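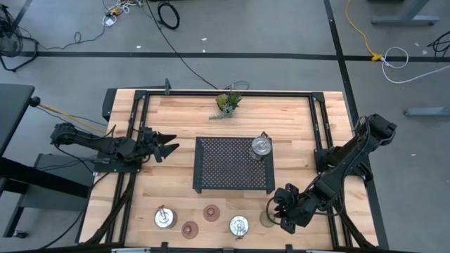

Bench layout with the tins, the black tray and the small succulent.

Larnar workshop notebook - Loleo counter set
January, entry started at 2 in the afternoon

Carrying on with the tea counter layout for Fliven. They want a set that can stand on a short stretch of counter and be taken apart at closing. Tins, glass, one raised piece, one plant. The wall shelf is a separate job and is in the other notebook.

The raised piece is the black perforated tray. It is low, which I had doubts about when we picked it. With the jar on it the lid comes up to a height where you can read a label on the front without bending, so I am leaving it. The holes are good for airflow under a washed glass and bad for anything small. Loose tea goes straight through onto the wood. If Fliven staff are going to scoop over the tray there has to be a sheet of something under it. Tried baking paper, which slides. Tried a cut piece of felt, which stays put but holds on to every crumb. Cork next.

Tray position: middle of the bench, long side to the front. Turned it end-on for a while and it made two narrow lanes you could not get a hand down without knocking a lid. Turned it back.

Plant goes behind the tray. In front it catches sleeves. The trailing part should fall to the left, so the right side stays clear for whoever is pouring. I would like it in a slightly heavier pot. Later problem.

Tins: the lids sit down inside the rim, so you need something to lift them by. The knob works with dry fingers. With a glove or a damp hand it is slippery and you end up tilting the whole tin. The twine was Fliven's request, for the look, but it also gives you something to pull on. Notes on the twine:

- Loop under the knob, pulled snug, both ends left long enough to go over the rim.
- Ends fray. A dab of glue stops it but dries shiny and shows. Leaving them frayed for now.
- If the strands lie between the lid and the rim the lid does not seat. Lay them over the top after closing, never before.
- For tea that has to stay dry I would take the twine off altogether. Ask Fliven which tins will hold real stock and which are for show.

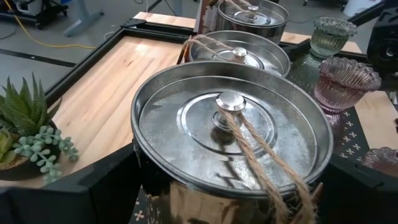
The polish is the other thing. Every fingerprint shows, and wiping with the blue cloth leaves a haze that takes a second pass with a dry one. Microfiber straight from the packet was best. Vinegar and water did no better than plain water and the smell hung around the lid, so not near tea. I would tell Fliven to handle the tins by the knob and wipe them once a day.

Spacing between tins matters more than I expected. Set close together they look tidy, but when you lift one lid your knuckles hit the next tin. A thumb's width between them is enough. In a straight line going back from the customer, the rear one is a long reach and people will lean on the counter to get to it. Better as a row along the front edge, or one at each end with something low between.

Glass: Adamczyk parcel came in before lunch. It was 997 g on the bench scale with all the paper still in it. Nothing chipped. The ribbed ones with the wavy rims are nice to hold, but the narrow part collects dust and you can't get a cloth around it easily. A soft brush does it. The rims are the weak point. They should not be stacked or nested, and they should not touch metal. Put one next to a tin at first and heard it tick every time the bench was bumped. Moved the glass over.

On colors, the green and the pink are easy to tell apart on bare wood. Over the black tray the green nearly disappears unless there is something pale behind it. So if one glass has to live on the tray it should be a pink one, with the green down on the wood. Have not had time to try this with Fliven's own lamps, which are warmer than ours, and they may change my mind. 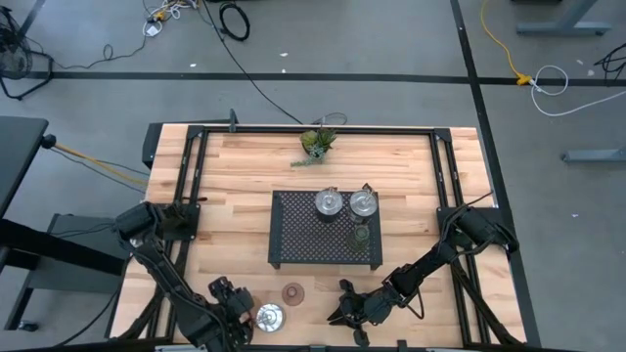 Clear containers are the easiest part of the whole set. They can stand on the tray, toward the back, side by side, and everything shorter goes in front. Anything with a clasp should face so the clasp is away from the customer, otherwise it catches on the one beside it when you lift it off. I marked the tray edge with a pencil so the pair goes back in the same place after cleaning. Pencil rubs off the black finish with a thumb, so mark again with a bit of tape on the underside.

Front row, where things stand now: keep the glasses a little off the edge of the wood and do not line them up exactly. A straight row looked like a bar. Staggered looks more like a table somebody is using, and it leaves a gap to set down a cup.

Ran the clear-away 3 times by hand. Order that worked: front glasses first, then tins, then whatever is on the tray, tray last with the plant left where it is. Starting with the tray is a mistake, because you reach over the glass to get to it. Putting everything back goes in reverse. It took more than 7 minutes the first time, mostly wiping.

To do:
cut cork for under the tray
ask Fliven about real stock or show
try thinner twine, maybe waxed
heavier pot
Adamczyk - do they sell the ribbed glass in a plain rim?
take the color notes to the shop and check under the lamps

Stopped when the light went. Glass is back in its paper, tins are on the middle shelf with the lids closed.

Recent entries
Loleo counter set: first sketches
Wall shelf for Fliven, bracket trouble
Getting label glue off tins
Oil or wax for the bench top

Search notebook Enter keyword Go

Copyright Larnar workshop | Contact | Back to top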